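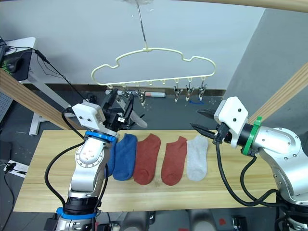 Flurklow open day, November – notes and questions

tmarsh42
Went to the Flurklow open day in Nornthorpe. The two-arm cell was on socks and a clip hanger. The guide quoted 3000 logged runs and a cycle of around 30 seconds per sock. Anyone else time it?

beltdrive
I got 42 on one of them. Depends whether you start at the pick or at the clip.

tmarsh42
Pick to release.

qline
Cycle time is the wrong number. The hanger is on a single rod, so it can swing when a clip is pulled. I'd want the miss rate.

beltdrive
Disagree. A fixed hanger is an easier job and tells you less.

qline
For a laundry line I would fix it and take the speed. Goslow does.

ellis_r
Goslow runs flat towels. Different problem – no clips.

tmarsh42
I asked about misses. They only had them for the last 300 runs and said they would email the sheet. Will post it when it arrives.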